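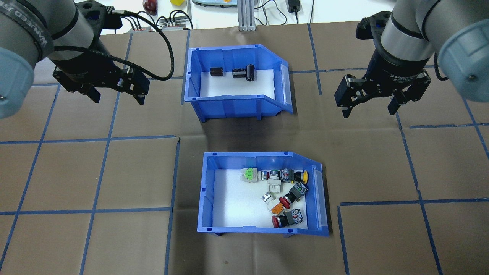
4. How readers describe a first crime novel

28 shares
2 comments

The material for this section is the set of reader reviews collected from the Grosance site. After duplicates and reviews of fewer than two sentences were removed, 2,619 reviews remained, covering 174 debut crime novels. All of the books were first published in English. Short story collections and true crime were left out, as were novels by writers who had already published crime fiction under another name. Writers who had earlier published biography, journalism or poetry were kept in, and they make up a larger part of the sample than we had expected when the list was drawn up.

We read each review in full and noted what the reader chose to talk about first. The opening of a review is a fair guide to what stayed with the reader, although it is also shaped by habit. Many regular reviewers on Grosance begin with a summary of the plot whatever the book. Where a review began this way we took the first remark that passed a judgement and coded that instead.

Figure 2. Worktable covered in brown paper, with blue tape lines and two blue plastic parts bins.

The most common first remark concerned the setting. Readers named the town or district, said whether they knew it, and then said whether the book had got it right. This was so even for novels whose plots could have been moved elsewhere with little change. The person investigating the crime came second. The crime itself was a long way behind, and the solution was seldom mentioned first except by readers who disliked it.

Books by former journalists were treated a little differently. Readers tended to know about the author's earlier work, usually from the back cover, and they used it to explain both good and bad points. Short chapters were put down to newspaper training. So were long passages on court procedure. One review of Ouali, a novel about a poisoning in a river town, praised the author for knowing how a police station smells in the morning and then complained that the book "stops every twenty pages to file a report". Remarks of this kind were rare in reviews of other debuts, including those with just as much procedure in them.

The publisher's description also had an effect. Korkex brought out Dulik in two editions, and the second carried a new back cover which dropped the author's career in radio and said more about the missing sister. Reviews of the second edition mention radio less often and the sister more often. The text of the novel was the same in both. We do not want to build much on a single title, but the pattern agrees with what Ramadan found in her interviews with library reading groups, where members often repeated phrases from the cover without noticing that they were doing so (Sanaa Ramadan, unpublished notes).

There are limits to what the reviews can show. People who write them are not the whole readership, and those who gave up on a book early mostly did not post at all. The site was read on 18 January 2025 and later reviews are not included. Some reviewers had also deleted older posts, which left replies standing with nothing above them. These replies were not counted.

Section 5 turns to the endings of the same novels and to the question of how far readers expected a second book with the same investigator.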